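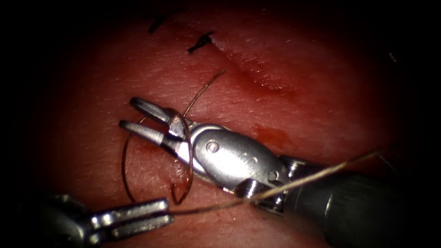 **Obituary and Records Clerk, part-time — Flendix Funeral Services, Polat office**

Posted 4/6/25. The position reports to Ifigeneia Bakalis, office manager.

The clerk prepares death notices and full obituaries from family intake forms, checks them against service records, and submits them to newspapers before each paper's cutoff. Standard notices run to 70 words. Full obituaries average 200 words and go out with one portrait.

## Duties

- Confirm dates of birth and death, spelling of surnames, maiden names, and military service details with the next of kin.
- Enter each file in Omance, our case management software, and attach the signed proof.
- Send corrections in writing. Phone corrections are not accepted.
- Update visitation and burial times on the website when the schedule changes.
- Index older notices — nearly 200 remain on paper — by surname and cemetery.

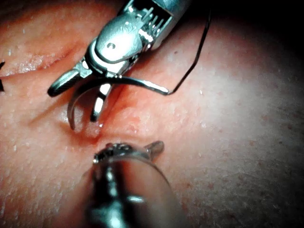 ## Requirements

- High school diploma or equivalent
- One year of proofreading, newsroom, or records work
- Typing accuracy, tested at interview with a handwritten intake form
- Comfort speaking with bereaved families by phone

Familiarity with veterans' burial paperwork is useful but can be learned on the job.

## Hours and pay

30 hours per week, mornings, with one weekend rotation per month. Pay is hourly and depends on experience. Paid leave accrues from the first day.

## How to apply

Send a resume and one edited writing sample to the Polat office, marked "Records Clerk." Do not send an obituary of a living person as a sample. Interviews will be held in April.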